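Brarnville food drive fills the Mavunden shelves before winter

1999-11-10

The Mavunden pantry has had a very good month, and anyone who drove down the hill on collection day and saw the line of cars with their trunks open will already have guessed as much. When the last bag had been weighed and put away, the tally came to 3,335 items, the most the pantry has taken in since it opened its doors on the old mill road.

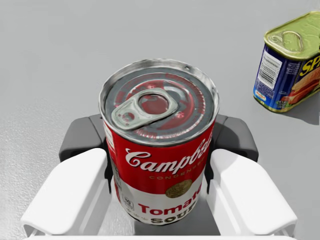

Reading time: 2 minutes

The drive was run together with Stallside, the farm supply store by the railroad crossing, which gave over its loading dock for the day and kept a pot of coffee going from early morning until well after dark. Families came with a bag or two from their own cupboards, and a good many stopped to chat on the way out, so that the dock felt more like a church supper than a drop-off point. One fourth-grade class arrived on foot, pulling wagons – a long walk from the school on a chilly day, and they were cheered all the way up the ramp.

Canned soup was the most common gift, as it is nearly every year, with beans, rice and peanut butter following behind. Bhattacharjee, the family grocery on Center Street, added 200 sacks of potatoes and onions and lent its delivery van to carry everything across town.

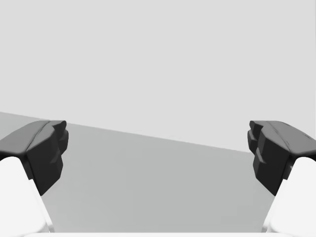 Getting it all put away took 6 evenings of sorting, with the oldest dates going to the front and the baby food set apart in the small room off the kitchen. The pantry says the shelves should now carry it through the holidays and a fair way into the new year, although fresh bread, milk and eggs are still bought week by week and money for those is always welcome.

More households have been asking for help this fall than last, partly on account of the shorter shifts at the mill and partly, the pantry thinks, now that word has gotten around that you don't need to fill out a long form or bring a letter from anyone. You give your name and the number of people at your table, and you go home with groceries. A second pickup evening was added last month for people who work days, and it has been busy from the start.

Those who missed the drive can still leave food in the barrel inside the front door at Stallside during store hours. Cans with pull tabs are handy for folks who don't have much of a kitchen, and so are small jars and single-serving boxes of cereal. The next big collection is planned for April.

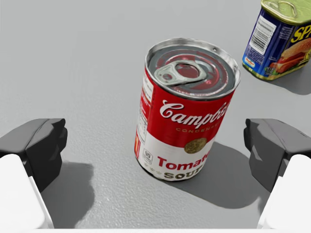
Also in Brarnville this week

Leaf pickup continues on the north side of town. Please keep piles clear of the storm drains.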